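Home Docs Downloads Forum Sign in

# Weletel Link Logs

Signal logs from the Weletel audio/video extender pair, collected in the Nokwood edit suites and free to use! If you've ever chased a flicker down a long fiber run, these files are for you.
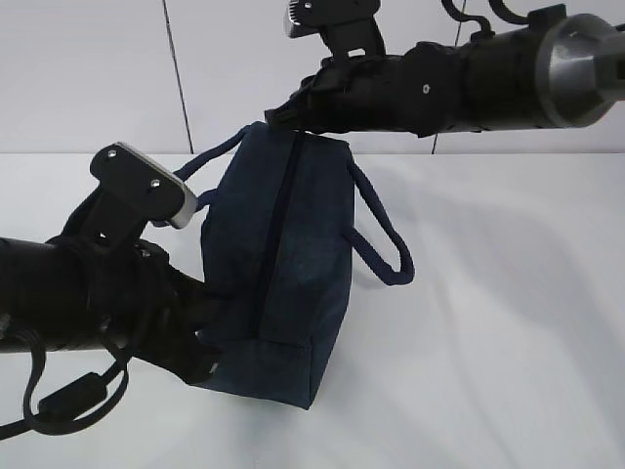 Mwanaisha Nyanda

## What's inside

593 log files, one per session, in plain CSV. Each row holds a timestamp, link state, resolution and dropped frame count. We started with 600 sessions and pulled seven with broken clocks – they're listed in `removed.txt`.

Runs use 4 display modes, and the longest cable is 2,000 feet (it held up beautifully).

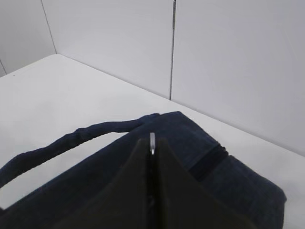 ## Getting started

Unzip the archive and run `read_logs.py` on any folder. The script also makes a quick plot of drops over time, and I love how fast you can spot a bad connector that way.

Logs from the Ansari switch have one extra column, `port`. Skip it if you only care about the link.

## Known gaps

- No audio data before August
- Drendex receivers report link state only every other second
- Hot-plug events are sometimes logged twice

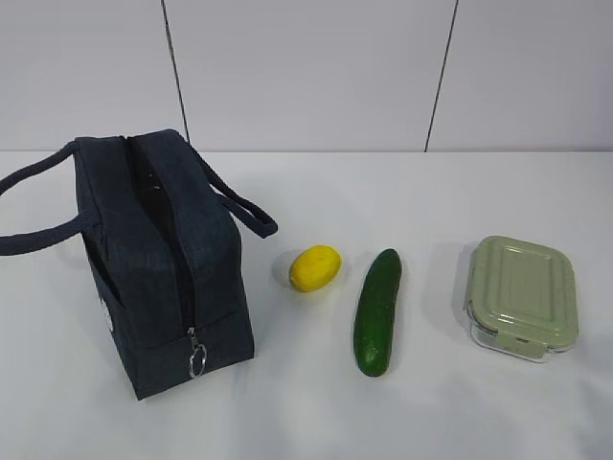
Mwanaisha Nyanda
Dataset maintainer

Fixes and new logs are very welcome – open a pull request and I'll usually get to it by Monday. Please keep the column order as is.

12 shares | 4 comments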